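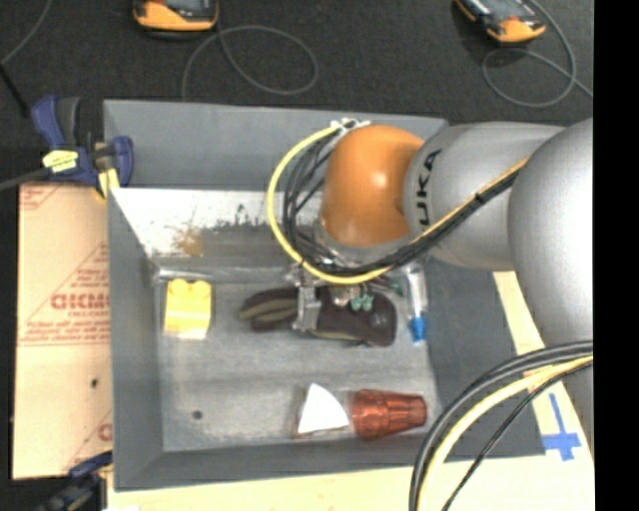 首页 机票 酒店 问答 目的地 登录

Umix上Ulholm飞Kassa的超低价,到底能不能信?

海盐苏打 发表于 04/05/2018

打算九月从Ulholm飞Kassa,在Umix上搜了好几天。列表页写的是1,012,点进去选完日期就变了,再选行李又变了一次,到付款那一步已经跟列表页没什么关系。页面上一直挂着“仅剩3张”,我隔了一晚再看,还是3张,换成无痕窗口看也是3张。

还有一点不太明白:这个行程要在Liritz转机,两段是不同航空公司,中间只留了不到两个小时。页面上写“自助中转”,字很小。客服说“一般来得及”,我问来不及怎么办,对方发了一条条款链接就下线了。

想请教真正买过的人:
一、这个价格最后能不能按列表页的数付出去?
二、自助中转误了第二段,有没有人管?
三、提前到现在买,真的比等到暑假便宜吗?网上都说越早越好,我看来看去也没见谁拿出过依据。

不要发推荐码,谢谢。

回答

半夜改签

买过两次,一次顺利,一次不顺利,所以两边的话我都能说一点。

先说价格。列表页的数一般是缓存,而且默认不含托运行李、不选座、用某一种特定的付款方式。你只背一个小包,用它指定的卡,有可能接近那个数。我那次加了一件行李,多出40,付款页又冒出一笔19的“服务费”,问了半天也没人讲清楚服务的是什么。建议一路点到付款前最后一页,截图,再去航空公司官网把同样的两段分开查一遍。我查的那次,官网分开买加起来只贵一点点,退改却清楚得多,后来我就在官网买了。

“仅剩3张”可以不看。它也许指这个舱位这个价还剩三张,也许就是个催人下单的牌子,从外面没法判断。既然没法判断,就别让它影响你什么时候付钱。

自助中转要认真看。两段不是同一张票,第一段晚点,第二段的航空公司没有义务等你,也没有义务给你改。行李多半不直挂,要在Liritz取出来,出去重新值机,再过一遍安检。不到两个小时,中间还可能赶上值机柜台提前关闭,我不会买。如果一定要走Liritz,要么找两段出在同一个订单、同一张客票上的联程,要么干脆在那边住一晚。另外查一下你的护照在Liritz能不能入境,取行李往往要先入境,这一条很多人到了柜台才知道。

网站卖的那个“中转保障”,买之前看它赔什么。我看到的版本是由他们决定给你换航班还是退那一段的钱,酒店不管,而且要在规定时间内联系上客服。以你描述的客服状态,你自己掂量。

至于早买晚买,我没有数据,别人大概也没有。我的做法是定一个自己能接受的总价,含行李含手续费,看到了就买,买完不再搜。

飞行的土豆

越早越便宜,肯定的,我每次都提前半年买。Umix没问题,大平台,我朋友也在用。Liritz机场很小,走几步就到了,两个小时足够。放心买吧,晚了就没了!

云下候补

楼上说两个小时足够的,请问是同一张票还是分开的票?带没带托运行李?这两样不说,“足够”就没有意义。

补充一点上面没提到的:下单后别只看Umix发来的确认邮件,那个只说明他们收了钱。要拿到航空公司的订座编号,自己去官网查得到行程才算数。我有一次等了一整天才出票,期间页面一直显示“处理中”,最后收到的是“价格已变动,请补差价”。我没补,申请退款,钱倒是退了,手续费没退。

还有,Ulholm到Kassa夏天有时会有直飞,九月还飞不飞要看航司的班期表,比价网站上不一定全。我在几个比价网站上都没搜到过那班,在机场官网的时刻表里反而有。先查这个,有直飞的话前面那些就都不用纠结了。

海盐苏打

谢谢。刚才照着点到最后一页,总价果然和列表页对不上,截图留了。两小时的中转不考虑了,晚上去翻班期表。

相关问题 | 返回顶部 | 我要提问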